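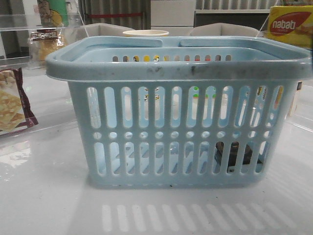 I have been eating rice crackers my whole life and only found out last December that I'd been eating the lazy kind. My friend Uyên Lưu came to stay for a week and brought a stack of the big sesame ones her aunt makes, the kind you toast yourself until they puff up and go all bumpy. I ate four before dinner. Then I ate dinner, and then I had another one!

So of course I wanted to make them. Uyên told me it was just rice flour, tapioca starch, water, salt and black sesame, and I thought, well, how hard can that be? Pretty hard, if you're me. My first batch was 200 grams of rice flour and way too much water, and it slid right off the steamer cloth like wallpaper paste. The second batch was thick as a pancake and never dried in the middle. I toasted it anyway and it tasted like a burnt eraser.

The third try was better. I used three parts rice flour to one part tapioca, let the batter rest overnight in the fridge, and stirred it again before every single ladle (the flour sinks to the bottom and sulks there). Spread it thin, scatter the sesame, lid on, and a minute or so later it goes see-through around the edges.

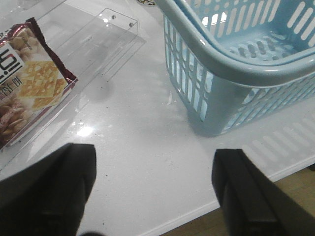 The blue basket on the white table.

Drying is the part where you need patience, and I have none. Uyên's aunt puts hers out in full sun and flips them at lunch. I live in Brollstead, where the sun shows up when it feels like it, so mine took two and a half days next to the radiator. They should be stiff and a little bendy at the very center before you toast them.

For the toasting, I've tried the oven (fine), a gas flame (exciting, lost one) and the broiler, which is my favorite - but stand there and watch, they go from pale to black while you're looking for the tongs.

My neighbor Velimir Golob eats them with ajvar and says that's the only way. I like mine with mashed avocado and lime, or broken over a noodle salad with lots of peanuts. My next batch is going to have coconut milk in it. Uyên says to cut the water way back if I do that, so I'm starting with half and we'll see how it spreads.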